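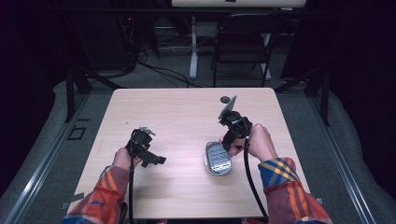
Jobs > Holtau > Datenaufnahme > Aushilfen (m/w/d)

Aushilfen für Greifaufnahmen gesucht, Standort Holtau, ab Juni

Wir brauchen Leute. Schnell. Estside nimmt am Standort Holtau Beispiele für ein lernendes System auf, Projektname Trimby. Ziel: 1.000 brauchbare Durchgänge mit Alltagsgegenständen auf dem Tisch, 300 liegen schon vor, der Rest soll über den Sommer dazukommen. Mit der jetzigen Besetzung schaffen wir das nicht, daher fünf zusätzliche Plätze.

Was ihr macht

Am Tisch arbeiten, in jeder Hand einen Greifer. Dinge aufnehmen, umdrehen, ablegen, von links nach rechts übergeben, ineinander stellen. Immer wieder, mit kleinen Änderungen: anderer Startpunkt, andere Reihenfolge, mal die linke Hand zuerst. Das System lernt aus euren Bewegungen, also bitte normal arbeiten, nicht in Zeitlupe und nicht auf Rekord. Ein verpatzter Griff ist kein Drama, wird im Protokoll markiert und bleibt drin. Wegwerfen tun wir nur Durchgänge, bei denen die Aufnahme selbst hakt.

Zwischen den Durchgängen: Tisch nach Aufgabenblatt neu legen, Kennung eintragen, kurzer Blick auf den Bildschirm ob alles mitläuft. Die Kabel hängen an den Greifern und liegen gern mal quer über der Platte, vor jedem Start zur Seite ziehen. Wer über Kreuz greift, verheddert sich sonst.

Schichten

Vormittags 8:30 bis 12:30 oder nachmittags 13:30 bis 17:30. Mindestens zwei Schichten pro Woche, mehr geht meistens. Mittwoch ist Umbautag, da nur auf Absprache. Nach jeweils 40 Minuten Aufnahme Pause, die ist bezahlt und die wird auch gemacht. Die Greifer sind auf Dauer schwerer als man denkt, am Anfang merkt man vor allem die Unterarme.

Was ihr mitbringt

- zwei ruhige Hände, Links- und Rechtshänder gleich willkommen
- Geduld mit Wiederholungen, wirklich
- Deutsch oder Englisch so gut, dass ein Aufgabenblatt kein Problem ist
- volljährig
- keine Vorkenntnisse in Robotik oder Programmierung nötig

Bitte keine Ringe, Armbänder oder Uhren während der Aufnahme. Kleidung egal, lange Ärmel sind ok, solange sie nicht in die Greifer geraten. Brille kein Problem.

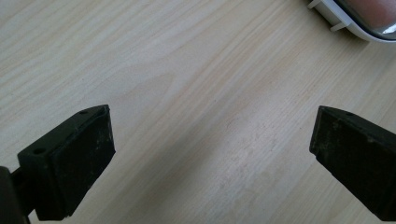

Einarbeitung dauert eine Schicht und ist voll bezahlt. Zuerst ohne Aufnahme, nur ein Gefühl für Öffnungsweite und Druck kriegen. Gegriffen wird mit den schwarzen Belägen an den Innenseiten der beiden Finger, also möglichst mit der ganzen Fläche anlegen und nicht nur mit der Kante. Staub setzt sich darauf ab, graue Sprenkel sieht man auf dem schwarzen Material sofort, deshalb gehört Abwischen zum Schichtbeginn mit dazu. Tücher liegen im Regal, kein Reinigungsmittel nehmen. Flache Sachen sind am Anfang am schwierigsten, die kommen erst ab der zweiten Schicht dran. Danach bekommt ihr eine Liste mit Aufgaben und arbeitet weitgehend selbstständig, Ansprechperson ist immer im Haus.

Was es gibt

Anstellung als Minijob oder kurzfristige Beschäftigung, bei Studierenden auch als Werkstudent/in. Bezahlung nach Stunden und nicht nach Stückzahl, den Satz nennen wir im ersten Telefonat. Zusätzlich einmalig 200 Euro für alle, die bis zum Ende des Aufnahmezeitraums dabeibleiben. Kaffee, Wasser, Obst. Parkplätze hinterm Gebäude, Bushaltestelle vor der Tür. Spinde sind da, Schloss bitte selbst mitbringen.

Daten

Aufgezeichnet werden Kamerabilder vom Arbeitsplatz und die Bewegung der Greifer. Hände und Unterarme sind im Bild, damit müsst ihr einverstanden sein. Die Einwilligung gibts vorab schriftlich zum Durchlesen, Fragen dazu gern schon vor dem Probetermin. Die Aufnahmen nutzen Estside und der Projektpartner Nordin für das Training des Systems, für Werbung werden sie nicht verwendet.

Bewerbung

Kurze Nachricht über das Formular auf der Standortseite Holtau, Stichwort Trimby. Lebenslauf nicht nötig, Anschreiben auch nicht. Reinschreiben: ab wann, welche Schichten, links- oder rechtshändig, schon mal sowas gemacht ja/nein. Wir melden uns telefonisch, also Nummer nicht vergesen. Probetermin dauert eine Stunde, auch bezahlt. Wer zu zweit kommen will, bitte in beide Nachrichten schreiben, dann legen wir die Termine zusammen.

Plätze werden nach Eingang vergeben.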